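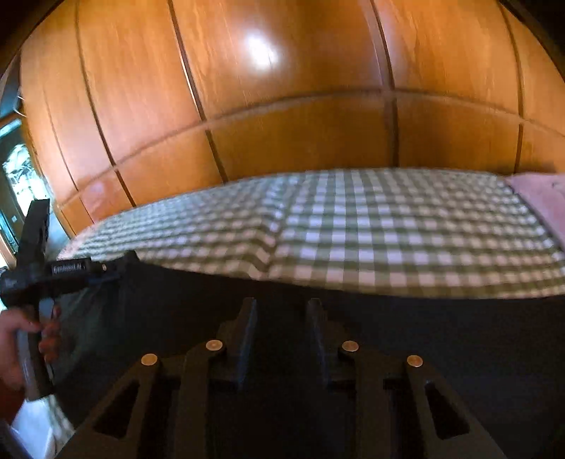
Figure 4. Hand-held gripper at the side of a bed, fingers pointing toward the bedspread.

Section 4. Home Recording Sessions

This section covers bedroom tasks for members of the Gemthorpe Robotics Club. Complete Section 3 (charging and card formatting) before you start. Task sheets for the October round are in the club binder under Katiyar.

4.1 Before you pick up the gripper

1. Get permission from an adult in the home to record in the room.
2. Put away mail, school papers, and family photos.
3. Turn on the room lights. Leave curtains as they are for the whole session.
4. Pick one task from the sheet. Bed tasks are 17A (move pillow), 17B (fold back spread), and 17C (smooth spread).
5. Wipe the lens with the dry cloth from the kit.

Note: Glossy wood paneling and window glass can throw a bright spot into the view. A small spot is acceptable. If it covers the fingers or the object you are moving, stand farther to one side and check again.

4.2 Checking the grip

1. Hold the handle with your fingers and thumb wrapped around it, close to the crossbar mount.
2. Open the gripper fully. Both fingertips should be in view with a clear gap between them.
3. Look at the screw heads on the linkage arms. If one stands higher than its neighbors, tighten it a quarter turn with the Berham driver.
4. Close and open the gripper three times. It should move without clicking.
5. Tuck the cable under the mount and push long sleeves up past the wrist.

CAUTION: Keep your free hand away from the linkage while the fingers are closing.

4.3 Recording a bed task

1. Stand at the long side of the bed.
2. Start recording in Vimidier and wait for the tone.
3. Hold still for two seconds with the bed in view.
4. Move in slowly. Fast sweeps blur the fabric, and checked or striped spreads show it most.
5. Grasp the cloth or pillow near an edge. Do not pinch the mattress.
6. Finish the task, open the fingers, and back away before you stop the recording.
7. Put the bedding back the way it was and repeat.

Note: The view bends straight lines near its edges. Panel seams and bed edges will look curved. Do not try to correct this by tilting your wrist.

CAUTION: Do not kneel or stand on the bed while holding the gripper.

4.4 Saving and logging

Each clip must be under 500 MB. Vimidier splits longer clips, and split clips cannot be scored.

1. Write the clip number, task code, and room on the log sheet.
2. Mark dropped grasps with a D. Keep those clips.
3. Copy the card to the club drive the same evening.

If the upload stops with code 1062, the card is full. Code 2146 means the log sheet has no task code for that clip. Enter it and upload again.

Continue with Section 5 for kitchen tasks.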